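Re: [vernley-allotments] Blackfly on the broad beans

> Has anyone on the list had any luck with blackfly without spraying?
> Mine are smothered again and it's only the tips so far. I've got
> 2 rows at the Wasaton Road end and I'd rather not lose both.

Oh, you have my sympathy! Pinch the tips out now, all of them, even the ones that look clean. I dithered last year and lost the lot. You can eat the tips too (wilted in butter, lovely) as long as you wash them well first.

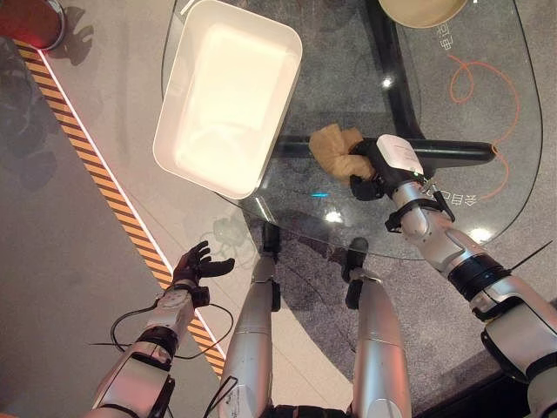 After that I go over the plants every evening with a squirt of water and my thumb. Disgusting, but it does work. Somebody at the Grinunis seed swap swore by planting summer savory in between, so I've tried that and can't say I've noticed much difference, though the bees are very happy.

The other thing is sowing in autumn. Mine went in at the tail end of last year and they were well ahead by the time the blackfly turned up. I paid 100 pence for a packet in the sale, so no great loss if the mice had got them!
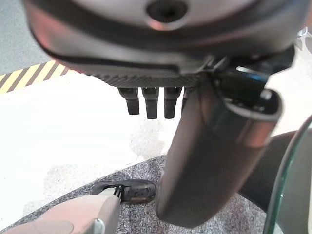

And do leave the ladybirds be, even the ugly little larvae. I've got 10 spare savory plants by my shed if you want to try your luck with them.

Happy squashing,
Plot by the water tank

Comments

beanpole: Autumn sowing never works on my clay, they just rot.

muddyknees: Tips in butter, yes! Had them last night.

beanpole: Any savory left?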